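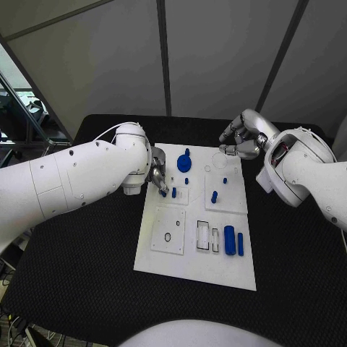 June, 09:40. Speaker series, venue and sound tests

Went over the Burkport hall plan with Akinyi before the ticketing dry run. Capacity with the side balcony open is 3000. Series budget assumes 2357 seats sold per evening, the remainder held for partner charities and sponsors. Hryhorii wants the held seats released 70 minutes before doors. I have left the setting at manual until the charities confirm how they collect.

Ticketing dry run:

- 200 test bookings pushed through the Davby page, all confirmed by email
- charity codes accepted, but the seat map still showed those seats as on sale
- refund path not tested

The seat map fault is a caching problem on our side. Rocío cleared it by hand and the map came right. Needs a proper fix before public sale.

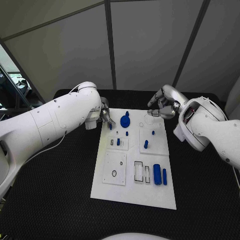

Second item was the question-and-answer format. Kheri prefers written questions sorted by the moderator. Yayra prefers two floor microphones. Tried both at the Altley rehearsal: floor microphones gave feedback near the front row at the level the speaker needed, written questions left a long gap after the talk. Provisional setting is written questions collected during the last part of the talk, one floor microphone at the rear — gain to be set again in the hall itself.

Pennington have not sent the lighting plot. Chased twice.

To do:

- cache fix (Rocío)
- refund test with a live card
- ask Akinyi which charities need step-free seats, and block those rows first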